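Product Review: Tomomero Flat-Weave Cleaning Cloths, Assorted Colors

Prepared for the Skillville Community Services Equipment Desk

Purpose and scope

The Equipment Desk reviews household and facility supplies before they are added to the approved ordering list for Skillville's community kitchens, meeting rooms and day centers. The present review covers the Tomomero flat-weave cleaning cloth, sold in mixed packs and intended for wiping, drying and light dusting. The cloths were purchased through the normal ordering channel at the list price. Tomomero was not told of the review and supplied no materials.

Testing took place over one season of ordinary use and closed in November. The reviewing officer was Radomir Begović. Laundering was carried out at the central laundry under the supervision of Roscoe Szabo. Two cloths already in service, the Sunovitz Everyday and the Ruiz-Ortega Kitchen Standard, were used alongside the Tomomero product for comparison.

Absorbency

The Tomomero cloth takes up water quickly once it has been washed. Straight from the pack it does not. A finish applied at the factory causes water to bead on the surface for the first several uses, and kitchen staff at two sites reported that they had set the new cloths aside as unfit before the first wash. The packaging does recommend washing before use, but the instruction appears in small type on the inside of the sleeve, where it is easily missed.

After two washes the difficulty disappears. A single cloth will clear a spilled cup of water from a counter in one pass and can be wrung out by hand and used again at once. The Sunovitz cloth holds slightly more water but drips when lifted. The Ruiz-Ortega cloth is the weakest of the three on large spills and the best on grease.
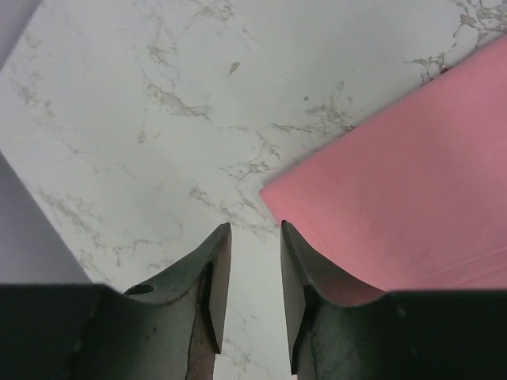 Results on hard surfaces were good in general. Stainless steel dried without streaks when a second, dry cloth was used to finish. Glass required more effort, and the Desk does not recommend the product for windows or display cases. On painted shelving the cloth picked up dust well and left very little lint, although lint was noticeable on dark surfaces until the third wash.

Staff were asked to use only the cleaning solutions already approved for each site. No reaction between the cloth and any approved solution was reported. Bleach is a separate matter and is addressed below.

Laundering and wear

The central laundry processed the test cloths with the regular kitchen load at its usual hot setting. The manufacturer advises warm water and low heat in the dryer. The Desk chose to depart from that advice, as kitchen linen in Skillville facilities must be washed hot, and any cloth that cannot tolerate the standard cycle is of limited use to the program.

Shrinkage occurred almost entirely in the first wash and was greater along the length than across the width. The cloths remained large enough to fold into quarters for wiping. Hems stayed flat on most of the batch. Of 133 cloths put into service, 11 were withdrawn for loose stitching at a corner, in every case where the hem thread had not been tied off. The fabric itself did not fray or thin during the test period.

Mr. Szabo noted that the cloths tend to roll up tightly in the dryer when loaded with aprons and come out damp in the middle. Drying them with towels of similar weight solved the problem. He also asked that fabric softener be kept out of the load, and a short trial confirmed that softener reduces absorbency in a way that takes several washes to reverse.

Color

Many facilities sort cloths by color so that those used in washrooms do not return to food areas. The suitability of a cloth for this purpose depends on how well its colors hold and how easily they are told apart under poor lighting.

The darker shades in the Tomomero range performed well. Blue and green were still plainly different at the end of the test. The lighter shades faded evenly, and a faded yellow can be mistaken for an undyed cloth at a glance. Bleach removed color in patches from every shade tested, and one accidental bleach load had to be reassigned to floor use. Sites that rely on bleach for disinfecting should continue to order undyed cloths. 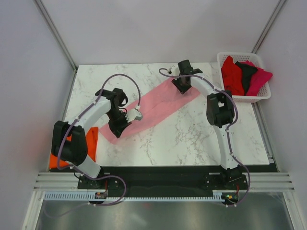
A small amount of dye was released in the first wash. The laundry now washes each new pack separately by color once before adding it to the general load, and no transfer to white linen has been recorded under that practice.

Folding and storage

Cloths that do not lie flat are a recurring source of complaint, particularly in kitchens where supplies are kept in narrow drawers. The Tomomero cloth folds cleanly when removed from the dryer promptly. Left overnight in a basket, it creases and takes up more shelf space. Begović compared a folded stack with one of Sunovitz cloths and found the Tomomero stack lower and steadier, with less tendency to slide when a cloth was drawn from the middle.

The care label is sewn into the hem and is stiff enough to scratch soft finishes. Staff at one day center began cutting the labels off, which in turn opened the stitching. The Desk would prefer a printed label and has written to the distributor to that effect. No reply had been received when this review was prepared.

Cost and supply

The unit price falls between those of the two comparison products. Orders placed during the test were delivered complete, with one exception in which a mixed pack was sent in place of single-color packs. The distributor exchanged it without charge, but the exchange took longer than the original delivery. Sites should check the color code on the carton before signing for a shipment.

Recommendation

The Tomomero flat-weave cloth is approved for general wiping and drying in kitchens, meeting rooms and day centers. It is not approved for glass or for any area cleaned with bleach. Single-color packs should be ordered in the darker shades. All new cloths are to be washed twice before issue, and corner stitching should be inspected after the first wash.

The product will be listed under item 312 in the supply catalog. Existing stocks of the Sunovitz Everyday and Ruiz-Ortega Kitchen Standard remain approved and should be used up before replacements are ordered. Questions about this review may be directed to the Equipment Desk at extension 2563.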